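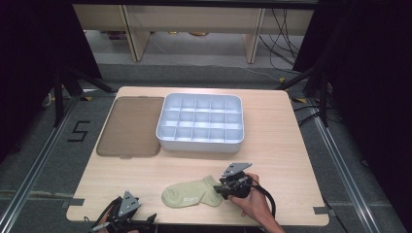

Sock, tray with 15 cells, table. Sorting day.

Filed under: Home > Laundry & Closets > Drawers

How to sort a sock drawer and keep it sorted

Quick one today. Did mine Sunday morning, my sister's the week after, same method both times. Takes an hour if the drawer is bad. Less if you live alone.

What you need

- one divided tray, or two if the drawer is wide
- a clear table. Bed works but you lose things in the blanket
- a bag for the goners
- tape measure

Measure first. I didn't. Bought a tray at Lovness, got home, too tall by a hair and the drawer wouldn't shut. Back to the store. Inside height of the drawer, not the front panel. Width at the back as well as the front, old dressers taper. Write it on your hand, whatever.

Step 1. Empty everything

All of it. Also the dryer, the gym bag, the bottom of the hamper, under the bed. No point pairing until the strays are in. Shake out the drawer and wipe it. Let it dry before anything goes back.

Step 2. Pair up

Light colors first, they're easy. Then patterns. Black ones last, by a window, because navy looks black under a bulb and you'll hate yourself at work. Check the toe seam and the height of the cuff, two blacks from different packs are not a pair. If you really dont care then fine, call it a pair.

Singles go in their own pile. Don't stop to hunt for the other one.

Step 3. Heel check

Hand inside, spread your fingers, look at the heel and the big toe. See skin, it's out. Thin but holding, keep it for boots. Dead elastic, out, no matter how much you like them. Wool with a small hole can be darned. Carla Bataineh has a decent darning page over on the Ellery site, go read that, I'm not going to do it better.

Clean cotton goners make good dust rags. Keep a few. Not the whole bag.

Step 4. Fold

No balling. Balling stretches one cuff and takes up twice the room.

1. Lay one sock flat, heel up, smooth it out.
2. Second one on top, same direction.
3. Toe to just under the cuff.
4. Fold again. Thick ones, stop at one fold.
5. Stand it on the folded edge in the cell.

Ankle socks: one fold, done. Knee highs: three folds, or roll them loosley. No-shows are a pain, tuck one inside the other at the heel and lay them flat.

If the pair springs open, the cell is too big. Put two pairs in it. If you have to shove, cell's too small, use an open box at the side for the thick ones. Hiking socks never fit in these trays, don't try.

Step 5. Load the tray

Front row, the ones you wear most. Work socks for me. Middle row, gym. Back row, everything else. Kids' drawers, do it by color, they'll put them back right maybe half the time.

Leave a cell or two empty. There's always a pair in the wash.

Tray slides around? Bit of shelf liner underneath. Double sided tape if you're renting and it's your own dresser, otherwise skip the tape.

Step 6. The singles

Paper bag, date on it, top of the dryer. Mine says 10 October 2025. One month. Anything not matched by then goes in the rag pile. My sister Ilgın Avcı gives hers three months and has a bag the size of a pillow, so.

Keeping it that way

Pair them at the dryer, before the basket. Safety pin or a sock clip if the household is big. When you buy new ones, buy one kind, several packs, then any two match. New pair in, old pair out. I redo the whole drawer in June when the wool goes up to the closet shelf, that's it for the year.

Wash inside out, less fuzz. Warm not hot. Wool on the line.

Cheap version

No tray? Shoe box lids and cut up cereal boxes. Cut strips to the drawer height, slot them halfway, cross them over. Looks rough, works the same. Milk cartons too, rinse them well. I used cereal boxes for years before I got a proper one.

Belts and ties next, when I get to it. Underwear drawer is the same as this, just fold in thirds.

Tags: drawers, socks, folding, small spaces

Search Godgate Home... Go

Contact | © Godgate Home | Back to top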